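Trerkcombe Learning Rooms
Small whiteboards: progress report to the Folberg Fund
17/03/2022

We were asked to say whether the grant has been well spent so far. Our answer is partly, and we would sooner say so now than in the final report.

Of the 485 pounds paid to us, most has gone on small whiteboards, markers and something to wipe them with. The Thibodeau proposal promised that these would replace scrap paper at every table. They have not. Paper use has dropped a little, but we kept no proper record before November and would not put a figure on it.
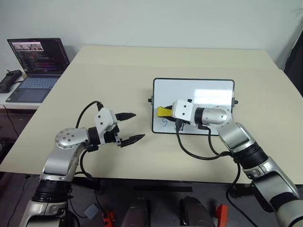 Our main doubt is about how well the boards wipe clean. The supplier, Plillitz, told us a board would stand 1000 wipes, a claim we have no means of checking. What we can say is that marks can be faint. The board lying flat on the table has faint writing on it, including one mark that could be a 5 or an S, and a learner working out a sum should not have to guess. Glare is a smaller complaint, but the upper right of that board catches the light and anyone sitting at the wrong angle will lose part of it.

Standing the boards up was meant to deal with the glare. It does help a bit.

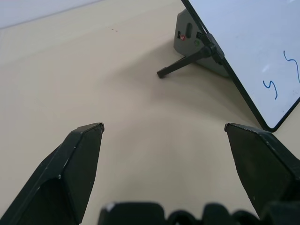 It also takes up more of the table, and people tend to lay the board down again as soon as they want to write. We are not convinced that stands are worth buying for the remaining tables, and have held back that part of the order.

Wiping is the part we have changed most. Cloths went missing, so we moved to foam. Seven of the 15 regular users told us they prefer it - the others had no view, or still use a sleeve.
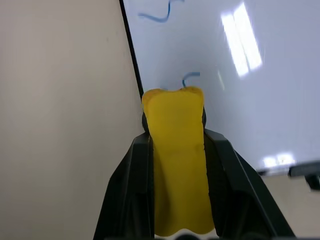 Yellow foam block, with whiteboard behind.

We ask the Fund to let us carry the unspent money over to next term. We do not ask for more.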